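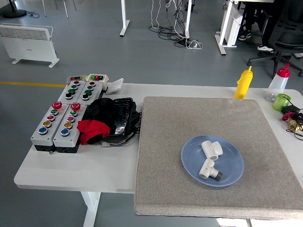
Kisham: vinyl reissue of second album

Durico Records will reissue Diltaditz, the second album by the Hobart post-metal group Kisham, as a double LP in September. The album has previously been available on CD and cassette only. The vinyl edition is limited to 200 numbered copies, of which 66 are held back for sale at shows.

The original programme ran to 13 tracks on one disc. At nearly 80 minutes it was too long for a single LP, and the sequence has been redistributed over four sides with two changes. The instrumental "Dimitrov" moves from track nine to the close of side B, and the crossfade between the last two tracks has been replaced by a hard stop and a side break. The CD sequence is retained on the download supplied with each copy.

Mastering for vinyl was carried out by Mwanahawa Shirima from the 24-bit stereo mixes. The 16-bit CD master was not used. Low frequencies have been summed to mono to limit vertical groove movement, and the peak limiting applied to the CD was left off. Playback level is accordingly lower than on the disc. Shirima also corrected a channel imbalance on the opening track, where the left guitar had been printed 2 dB under the right. The fault is present on every earlier pressing.

Both records play at 33 rpm. Test pressings were approved on the second set; the first was rejected for non-fill on side C. The centre labels have been reset from the original type, and the colour of the sleeve has been matched to the cassette inlay, which is darker than the CD booklet. Lyrics are printed on the inner sleeves. The recording credits omitted from the first CD run have been restored.

Mail orders open to newsletter subscribers at 9 am Hobart time, one copy per address, and to general customers at noon. Catalogue numbers and postage rates for New Zealand and Canada are listed on the order page.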